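Play Kitchen Corners: Progress Report to the Birnard Fund
Submitted by Sofia Azevedo, Pacheco Family Center
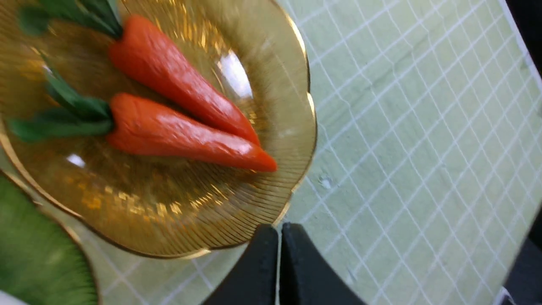 Is the play food being set out on real tableware or on toy plates?

Mostly on real tableware. We bought a few toy plates at the start, but they were so light that they slid off the table when a child leaned on it. Since June we have used secondhand dishes from the thrift store on Erport Street, and we keep the toy plates for the youngest group.

Period covered: June to October 14, 2019

1. What the grant paid for

The grant was $3,642. It was meant to furnish play kitchens in 3 rooms and stock them with pretend food, dishes and storage. Nearly all of the furniture money went to low tables and open shelves. We did not buy the molded stove units listed in the proposal. Agnes Engebretsen had two wooden stoves in the basement from the old Ivalum nursery, and after sanding and new knobs they were good enough to use. The third room has a stove painted on the side of a cabinet.

Spending on play food and dishes came to $519. The play food budget covered vegetables, fruit, bread and eggs. We asked for pieces that look like the real thing, with leaves and stems where they belong, and passed over the flat printed kind. The carrots with green tops have been the most used item by a wide margin. Children pull them out of the basket first, serve them in pairs, and fight over them. We plan to order more.

2. Condition of the rooms

The Blue Room opened first and is complete. Dishes are on the bottom shelf, vegetables and fruit in shallow baskets on the middle shelf, pots on the stove. The top shelf is for staff.

The Garden Room is complete except for the curtain under the sink, which was cut too short and has to be made again.

The Upstairs Room is in use but not finished. The shelf is up. The table is a borrowed one and is too high for the younger children, who kneel on chairs to reach it. A replacement is on order.

3. Glass dishes

Your office asked in its last letter about the glass plates. We talked this over with the staff before putting any out. They are used only in the Blue Room, with the older children, and only when an adult is sitting at the table. The yellow ones with wavy edges are popular for "company dinners." One bowl has been broken. It was dropped on the tile by an adult during cleanup, and no child was in the room. We have since put a rug under the shelf. If the fund would prefer that we stop using glass, we can switch to the enamel plates with a week's notice.

4. Attendance

We recorded 161 visits by families to the open play mornings in this period. The summer mornings were busier than we had planned for, and in July we closed the door at ten o'clock on two occasions and asked families to come back after lunch. The fall numbers are steadier.

5. Cleaning and upkeep

Celeste Neves handles the weekly wash. The hard plastic pieces go through warm soapy water and dry on towels overnight. The felt pieces (lettuce, cheese, two pizza slices) do not wash well and look tired already. We would not buy felt again. The paint on the wooden eggs has chipped, and those have been taken out.

Sorting takes longer than washing. We tried picture labels on the baskets, and the older children follow them. The younger ones put everything in the pot. Staff now allow fifteen minutes at the end of each session for putting things back.

6. Changes from the proposal

The cash register was dropped. Arnaldo Loureiro, who runs the older group, felt that it turned every game into a store and that we already have a store corner. The money was moved to dishes, as agreed by phone with Marcelino Cabello of your office.

7. Next period

Finish the Upstairs Room, remake the curtain, replace the felt food and the eggs, and buy a second set of vegetables so that each room has its own. Receipts and the attendance sheets are attached. The final report will follow when the Upstairs table has been delivered and paid for.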